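Paper Is Harder Than Steel: a talk with Sohail Tanoli about the Plunero finger kit

When I called Sohail Tanoli, he asked me to wait a moment, and I heard a drawer open and close several times. He was looking for a screwdriver. "I always change the fingers before I talk to somebody," he said when he came back. "Then I have it fresh in my head how annoying it is."

The fingers are his subject. Tanoli runs the small workshop behind Plunero, a kit of gripper fingers for table robots which went on sale in June. It does not include a robot. What the buyer gets is a box with three pairs of black fingers, a mounting plate, a cable, and the program called Rind, which runs on an ordinary laptop and controls how hard the fingers press. The kit is made for people who want a robot to handle thin and soft things: paper, card, cloth, labels.

I have used one for some weeks now, together with an older arm that we have in our office, and I had many questions. Tanoli answered most of them. Two he did not want to answer, and both of them were about money.

I began with the question that our readers send most often. Why would anybody want a robot to fold paper? There are folding machines that do it very fast.

"Yes, and they are wonderful machines," he said. "If you want to fold one letter in the same way the whole day, please buy such a machine, do not buy mine. But a folding machine knows one fold, maybe a few. Our customers have small jobs. A box for a sample, then a sleeve for a booklet, then something that a designer made up last night. They want to change the fold without changing the machine."

His first customer was Trudell, a maker of gift packaging that orders in small series. Before that, Tanoli built grippers for metal parts, and he speaks about that time as if it was a holiday. "Steel is polite. You hold it, it stays. Paper has opinions. In the morning it is flat and after lunch it is curled, and you did nothing."

I told him that my own first day with the kit went badly. The fingers closed too hard and the sheet got a dent on both sides. He wanted to know which setting I had used, and when I told him, he sighed.

"You used the standard profile. Everybody uses the standard profile. It is a good profile for card and a bad profile for thin paper, and we wrote this in the manual on page 31, where it helps no one. In the next version the program will ask you for the material before it lets you start."

This is a fair point against the product, and I was glad that he made it himself. The manual is 100 pages long. It is correct in everything I could check, but it is written for someone who already knows what he is looking for. The chapter on calibration comes after the chapter on folding, although one must do it before. I asked if he would change the order too.

"I will," he said, and I could hear him writing it down.

We then talked about the shape of the fingers, and here he became much more lively. The pair that he recommends for folding is not symmetrical. One finger is tapered and comes to a point, the other has a rounded top. I had thought this was only a question of looks.

"No, no. The pointed one is to press. You put it on the paper and the panel stays where it is. The round one is to go along the layers, and it must not have a sharp place, or it catches in a flap and pulls everything open. We tried with two pointed ones and we made a lot of confetti. With two round ones the sheet turned away under the pressure, very slowly, like it was leaving a party."

Does it need two arms? Many people say that folding with a single gripper is not possible, or at least not useful.

"For a big sheet I would like two arms, of course. For small work one is enough, when you let the table be your other hand. You press against the table, you slide on the table. The table is part of the tool, and I would like people to think more about their tables."

He told me that he does not use a special surface. Some competitors deliver a mat, and he finds that a mat makes the paper stick when it should slide. At his place the work is done on an old board that has been in the workshop longer than he has.
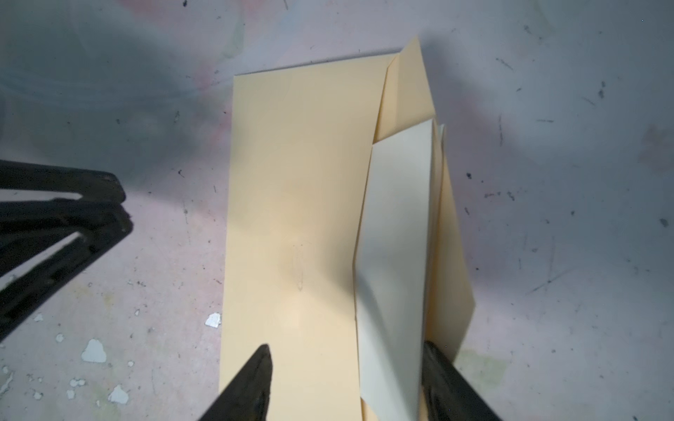 The folding pair at work on a partly folded sheet of cream-yellow paper. The pointed finger presses on the broad panel, the rounded one sits against the folded layers.

I asked him what happens when several layers lie on each other, for this was the place where my own attempts had most often failed. The first folds were fine. Later, the inner flap would lift and the program did not notice it.

"This is the honest limit," Tanoli said. "The program feels the force in the fingers. It does not feel that a flap has lifted a little somewhere else. You can put a camera near the gripper and many of our customers do it, but Rind does not read the camera yet. For now a person looks. If your fold has many layers, press each one for longer than you think is needed, and go slower at the end."

I followed this advice later, and it did help me. With the thin paper profile and four seconds of pressing on each crease, my small envelopes became good enough to give to a colleague. They were still not as clean as hers, which she made by hand while she was on the telephone.

Camera support is planned under the name Sollo. It will be sold as an extra, and this was the first of the two questions about money. Will people who already bought the kit get it for less? "I would like that," he said, and then he spoke for some time about cables.

On the cable I must agree with him that it needs to be improved. It is stiff, and when the wrist turns far to one side it pulls on the plug. I have fixed mine with tape. Tanoli sends a softer one to anybody who writes and asks, without cost, and I recommend to do so before you mount the plate, as the plate must come off again to change it.

The fingers themselves have given me no trouble. Changing a pair takes two screws, and the screws are the same on both sides.

Before we ended the call, I asked what he folds himself when he tests a new pair.

"A boat," he said. "My daughter showed me. It has one fold in the middle where you must open the whole thing and turn it, and there the robot still needs me to help. I put in my thumb, and then it continues."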